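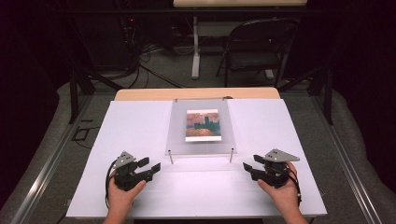 Postcards, finally

7 min read

Home Posts Paper stuff Walls About

OK so. The postcards. I said in May I'd sort them and I have sort of done it, enough to write it down before I forget what I decided and start over for the third time.

Background for anyone new: I have a shoebox (two shoeboxes) of art cards. Museum shop ones mostly, some that came in the mail, a few printed cheap from a sheet. Painting on the front, white border, nothing on the back or else somebody's handwriting going uphill. I've been buying them since college and never done a single thing with them except move them from apartment to apartment.

The one that got me going is the towers one. Pinky orange sky, dark blue-green building shapes along the horizon, then a strip of orange and brown underneath. Impressionist-ish. I've looked at it so many times I've stopped wondering who painted it and I'm not looking it up now. It looked right lying on the frosted acrylic. That was the whole idea, right there. Frosted acrylic behind, card on it, white border doing the job a mat would do.

So, plan. A narrow shelf along the hallway, frosted panels standing on it, one card each. Swap them when I get bored.

Things I tried first that were bad

Magnets. Ok for fridge. On a wall you need a metal strip and then the magnet sits right on the sky.

Clip frames. I bought a pack from Wendum, the discount place by the bus station, and the glass had a green edge and the clips were so stiff I took a chip out of my thumbnail. Two of them are in a drawer. Rest went back.

String and little pegs. Looks like a nursery. Also the cards curl. By Wednesday every one of them was facing the floor.

Blue tack. No.

The acrylic

Frosted, not clear. I went back and forth on this for too long. Clear looks smart in the shop and then you get it home and you can see the wall behind it, every scuff, and the reflection of the hall light sits right in the middle of everything. Frosted goes soft. You get a kind of fog around the card and the colors come forward. The orange in the towers card is twice as loud on frosted, I swear.

Cut pieces from the offcuts bin at Baumgartner. They'll cut to size but it costs more than the plastic does, so I just dug through the bin till I found pieces near enough the same. Came to 40 dollars for all of it. Leave the film on until the very last minute. I did not, and now one of them has a scratch like a comet. It's going at the far end by the coats.

Edges: come rough. Wet sandpaper, go slow, do it over the sink. Took me most of an evening and a podcast and a half.

Standing them up

Had a think about feet. I wanted the panel lifted a bit off the shelf so you get a line of shadow under it. Thin metal posts are nicer than wood blocks, much nicer, wood blocks look like a school project. One either side of the middle, not out at the corners. At the corners the whole thing starts to look like a tiny table.

A thin rod along the top edge is good too, makes it look finished. I'm only doing it on the good ones because the rod is fiddly and I ran out of patience before I ran out of rod.

Card goes a bit high on the panel and centered. Dead center looks low, don't ask me why, my eye just says low. I measured it on the first one, then stopped measuring, and the ones I didn't measure are better. Except one. One is drunk.

How to hold the card on

Tried glue dots, they leave a shiny patch and I'd like to keep these cards. Double sided tape, same. Ended up with those clear photo corners, the stick on kind, Loltel brand, 175 in a packet. Will be using them until I'm old. You only need two, bottom corners, and the card sits in them. If it's a heavy card it stays put. If it's a thin one it leans forward and looks at you, so four.

Fingerprints. The frosted side shows greasy fingers like mad. Wipe with a barely damp cloth, then dry one. Don't use window spray, Eifion Morgan two doors down told me that and he used to fit shower screens so I beleive him. He also told me my shelf was crooked. It was.

The actual sorting

This was the bit I'd been dreading and it took one rainy afternoon. Cleared the table, tipped out the boxes. First I went by painter, which is what a sensible person does, and it was boring, a whole pile of water lilies. Put it all back in a heap. Then by color. MUCH better. Skies with skies. All the pinks and oranges together, then the gray ones, then blue, and a small sad pile of brown interiors with one lamp in them.

Anything with a bent corner went in a maybe pile. Then I went through the maybe pile and kept nearly all of it, so that was a waste of a pile.

Duplicates I'm mailing to people. If you know me and you get a card of a boat with no explanation, hi.

Ended up with 13 for the hallway. That's what fits on the shelf with a hand's width between. I had more up at first and it was like walking through a card shop. Took some down, breathed out.

Running order at the moment, front door to kitchen:

the towers one
harbor, very early, hardly anything in it
haystack, the pink one
the other haystack
bridge in fog (it vanishes on the frosted, I love it, guests think it's blank)
woman with an umbrella
field, red dots, you know the one or one like it
snow road
river with washing
cathedral front, gray
a cat, not impressionist at all, don't care
oranges in a bowl
comet scratch panel with whatever is ugliest that week

Will probably switch the snow road out once it gets hot. Or leave it in for the same reason.

Light

Hall has no window so it's all down to the one bulb. I swapped the cool white for a warm one and the oranges went lovely and the grays went muddy. Swapped back. Grays good, oranges a bit flat. Currently on warm. The cathedral is suffering.

If you've got actual sunlight be careful, cheap prints fade. I had one on the windowsill at the Skendside apartment for a summer and the sky went from peach to nothing. Kind of nice but it was not what I'd paid for.

Shelf stuff, quick

Shelf is plain pale wood, bought ready made, rubbed with a bit of wax. Painted it white first. Sanded the white off. White shelf under frosted panel under white border was too much white, it all went to milk. The pale wood gives it a bottom edge.

Put a tiny lip on the front if you have a dog with a tail. Or kids. Or me carrying laundry.

Still to do

Rods on the rest of them, maybe
straighten the drunk one
figure out what to do with the brown interiors. bathroom?
second shelf?? no. finish the first shelf
box for the leftovers, with a lid that fits this time

Somebody asked last time whether you could do this with photos instead. Yes, but get them printed with the white border, it's the border that makes it work. Without one the picture just floats there on the frost looking lost. Matte paper if they've got it.

Right, got to go, pasta's on. Will put the full hallway up when the drunk one's fixed.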